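Steckverbindungen gehören ins Datenblatt

Wer Kunststoffmöbel für Schulen oder Kantinen ausschreibt, fragt nach Traglast, Stapelhöhe und Farbe. Nach der Verbindung zwischen Bein und Sitz fragt kaum jemand. Das halte ich für einen Fehler. Bei Dabbas in Trerkberg wurden innerhalb eines Jahres 55 von 206 Stühlen ausgesondert — meist wegen gelockerter Beine, bei intakter Sitzfläche.

Weißer Kunststoffstuhl, Beine nach oben:
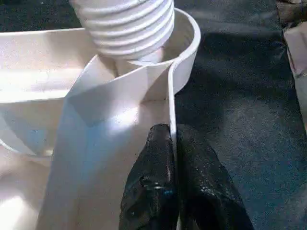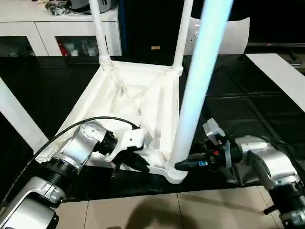
Was zu fordern wäre

Einzeln lieferbare Beine und eine Angabe, wie oft sich die Verbindung lösen lässt. Nadine Semaan rechnet mit bis zu 20 Prozent Mehrpreis. Bei längerer Nutzung ist das vertretbar. Ein Stuhl ohne Ersatzteil bleibt Verbrauchsmaterial und sollte auch so verbucht werden.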